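Shared office building in Dirach will stay open after change of owner

The shared office building near the bus station in Dirach will continue under a new owner. The company Claltia, which has until now run offices only in the neighbouring town of Menon, signed the purchase contract last week and will take over the house in December. The contracts of the present tenants stay valid, and the rents will be the same until the next summer.

With this a period of uncertainty ends for the small firms in the building. In spring the previous owner had informed the tenants that the house was for sale. Several buyers came to look at it, and at least one of them wanted to change it into flats. For this a permission of the town would have been necessary, and the town made it known quite early that it would prefer to keep places of work in this part of Dirach.

The building has 897 square metres of floor on the street side and the courtyard side together. Before it was made into offices it was used by a wholesaler of sewing goods, and many older people in the town still call it the button house. The big scale at the goods entrance was left in its place when the wholesaler closed, and it is protected together with the front of the house. Claltia says that it will not touch the scale or the front.

The tenants are mostly very small. There are translators, a bookkeeping office, a firm which repairs hearing devices and a publisher of maps for walkers. The largest tenant is the software firm Flarnus, which rents most of the courtyard side. Over 30 people have a fixed desk in the house, and others rent a place by the day when they need one.
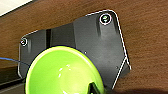

A wooden table in the shared offices in Dirach.

What Claltia has paid for the house was not published. The company only says that the price was "in the range which is usual for Dirach" and that the purchase was financed in part by a loan. The town has not given money for it. It has, however, promised to renew the pavement on the courtyard side, where the surface has been broken for a long time and delivery vans have difficulties to turn.

For the tenants the most important question was the rent. In Menon, prices for office space have gone up strongly since the fast train stops there, and some firms had moved from Menon to Dirach exactly for this reason. They were afraid that the owner from Menon would also bring the prices from Menon. Claltia answers that the two towns cannot be compared. The rent per desk will stay as it is until summer and will then be calculated again, with the real costs of heating as a base. The tenants will receive the new calculation two months before it becomes valid, so that they have time to look for something else if they do not agree.

The heating is indeed the weak point of the house. The boiler is old, and in the last winter it stopped several times. On the upper floor some tenants brought small electric heaters from home, which made the fuses go out in the whole corridor. Claltia wants to replace the boiler, but not before the coming winter. The works would need the house to be without heating for several days, and the company prefers to do them in the warm part of the year. Until then a service firm will check the boiler each month.

The windows to the street are a more complicated matter. They are part of the protected front and can only be repaired, not exchanged for modern ones. A second window on the inner side would be permitted. It would keep the warmth better and would also help against the noise of the buses, about which there are complaints every summer. The new owner has asked for an estimate but has not decided yet.
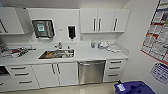
Flarnus writes in a statement that it is glad about the decision and will prolong its contract. The firm had looked at rooms in Menon during the summer, it says, but most of the employees live in Dirach or in the villages to the north and did not want a longer way to work. It would however like to see the plan for the boiler in writing, with a date, and it asks that tenants on both sides of the house are informed at the same time. In the past the courtyard side often heard about things later than the others.

Claltia has reacted to this point and will put all notices on the board at the entrance as well as send them by e-mail. There will also be a meeting for all tenants before the takeover. It begins at eight in the morning, so that people can go to their work afterwards, and it will be held in the large room on the ground floor. Those who cannot come may send their questions before.

Some smaller things will change already in December. The street door will get a new lock, which opens with a card. The present keys have been copied many times over the years, and it is not known how many are in use. The tenants will get their cards at the meeting or later at the office of the owner. For guests there will be a bell for each firm, as there is now, but with new name plates, because on some of the old ones the name can hardly be read.

Also the cleaning is given to another firm. Until now the stairs were cleaned once per week, in the evening, and the tenants cleaned their own rooms. In future the corridors and the stairs are cleaned more often, and a tenant who wishes it can order the cleaning of his own rooms for an additional price. The waste bins move from the entrance to the back of the courtyard. This was a wish of the neighbours, who had complained about the smell in hot weeks.

The bicycle places in the courtyard remain, but bicycles which are not used any more will be removed. They get a paper label first. If the label is still on the bicycle after four weeks, it is brought to the town's lost property office and can be collected there. The car places behind the house do not belong to the purchase. They are the property of the bus company, which rents them out itself, and there is a waiting list.

For the town the sale has also a meaning beyond this one house. In the streets around the bus station several shops have closed, and the bakery on the corner lives to a large part from the people who work in the offices. In the last town development plan the area is marked as a place for "small trade and services". How this should be reached was not said in the plan, and the town owns almost no buildings there. In the town hall one is therefore content that the house was bought by a company that wants to use it in the same way as before.

Critical voices exist too. The local association of craftsmen would have liked to see workshops on the ground floor, at least in the part where the goods entrance is. Workshops are difficult to find in Dirach, and a joiner or an upholsterer cannot work on an upper floor. Claltia has said that it is open to this for the two rooms beside the goods entrance, as soon as the present contracts for them end. Noisy machines would not be allowed. The association finds this a good beginning, but it would like to have a firm promise.

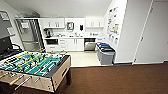

Can one rent a desk for a short time only? The shortest contract for a fixed desk is two months, and for less than this there are the day places, which are paid in advance.

At the moment eight fixed desks are free, all of them on the street side. Requests can be sent to the present management until the end of November and after this directly to Claltia. The company keeps its main office in Menon, but on two mornings per week a person will be in the house in Dirach for questions of the tenants. On which mornings this will be is decided at the meeting.

The library of the town, which uses a cellar room in the building for its older newspapers, may also stay. Its contract ends next year and will be prolonged under the same conditions. Readers who want to see a newspaper from the cellar must order it at the library desk one day before, as up to now.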